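Padari planner talk, speaker notes
Slot is 16 minutes, leave a few for questions

Start with the problem. The old stack planned an arm path to a grasp pose, closed the fingers, then planned again as if the hand were empty. Fine for blocks. With a spoon, the part that matters is sticking out past the fingertips, and the planner had no idea it was there.

What we changed. After the grasp, Padari adds the tool to the kinematic chain as one more link. Collision checks run on the tool too. Ebony Hollis wrote the first version in July, Timo Hagedorn moved it into the main loop.

Say the numbers slowly: 2,856 logged grasps, 34 tool meshes. Don't read out the mesh list.

Perception side. We re-estimate the tool pose from the wrist camera after closing -- the pose before closing is not good enough, handles shift. Shiny plastic is the hard case. Highlights pull the edge fit off, so we mask bright pixels before fitting.

Control side. Keep it short. Goals are set at the tip of the tool, and the wrist follows. Credit Wiroj Nilsuwan for the solver work.

Next slide, red spoon in the grasp, white bowl behind it.

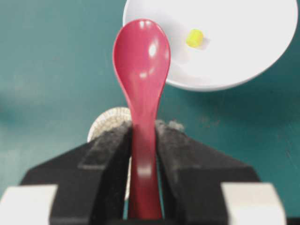

What happens if the tool slips during a move?
The tracker compares the new pose with the stored one, and past a 9 mm difference the arm stops and replans.

Mention that the config files changed on 9th August, old ones need the converter. Thank Gert and Johannes. Repo link stays up during questions.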